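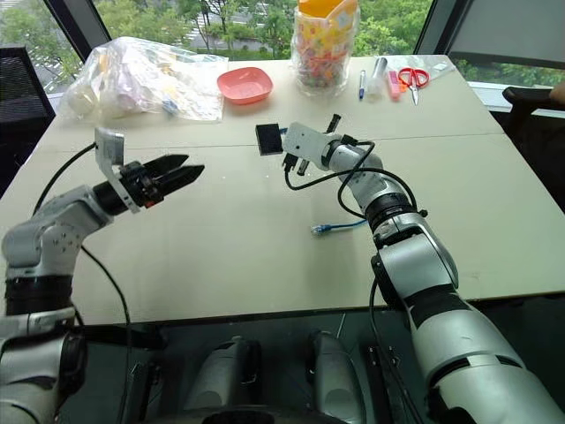 Forums > Operations Research and Supply Chain > Events and Study > Diltorham summer workshop

Print this thread | E-mail this thread

Diltorham workshop on stock forecasting: is the second week worth it?

marlina_n
Hello all, hoping some of you kind people can help me make up my mind. I've got a place on the Diltorham workshop (the one on joining up demand forecasting with warehouse planning) and I can book either the first week on its own or both. The first week is 649 and the pair together come to 2,210, so the second week is clearly where the money goes! My manager at Nasution is happy to pay for one and is making thoughtful noises about two. I do replenishment planning, mostly spare parts, and my maths is decent but rusty. I have to tell them by Thu 1 August. Has anyone done the whole thing?
Marlina Ngui

safetystock_sue
Hi Marlina, and well done on getting a place, they had over 200 people apply when I went. I did both weeks and I'd say go for both without a second thought. The first week is lectures from morning till teatime, all very good, but you sit there nodding and then it slides out of your head on the train home. In the second week they put you in groups of 6 with a mixture of university people and those of us who do this for a living, and you work on one problem all week long. Ours was slow-moving parts with hardly any sales history, so it would suit you down to the ground. I still swap e-mails with two of my group.
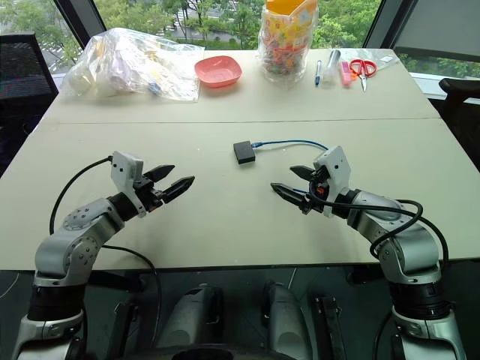 The food is also much better in the second week, for what that's worth, as they move you over to the other building.

oldlotsizer
I'm going to disagree with Sue, in the friendliest possible way. I did both as well and came away from the second week rather cross. Our problem came from Feden, and the data had been tidied up so much before we saw it that any half-sensible method gave a good answer. Real order books are full of returns, typing mistakes and that one customer who buys a year's worth in March. The academics in my group were lovely company but wanted to spend three days proving something about a model none of us would ever run. For that sort of money I'd take the first week, buy a couple of good textbooks and ask your manager for some quiet afternoons to work through them.

safetystock_sue
That's fair about the data, ours was messier than that and I think it depends very much on which firm you're given. But I did like the proving! I'd never have sat down and understood why our reorder points were jumping about so much if somebody patient hadn't gone through it with me on paper, twice.

pallet_and_proof
One of the academics here (not from your group, oldlotsizer, I hope). I helped with a group in July and we had the opposite grumble, that the firms wanted a spreadsheet by Wednesday and weren't very interested in whether it was right. Marlina, do write to the organisers and ask which problems are on offer. They let people put down a preference last time, and I believe Vultik are bringing one on intermittent demand, which sounds very close to your spare parts. If you get that one I'd say both weeks. If it's lorry routing I'd save the money.

oldlotsizer
Sensible advice, and no, not my group. I'd add that you should ask whether you can take the problem home with you afterwards. We had to hand everything back on the last afternoon, notes and all, and that was half of what made me cross.

marlina_n
Thank you all so much, this is far more help than I expected. I've written to ask about the Vultik problem and about keeping the notes, and I've told my manager it might be both. Sue, could I send you a message about where to stay? The hotel they suggest looks a long way out and I don't drive.

safetystock_sue
Of course you can, message me any time. There's a guest house near the station that I was very happy with, I'll dig out the name for you tonight.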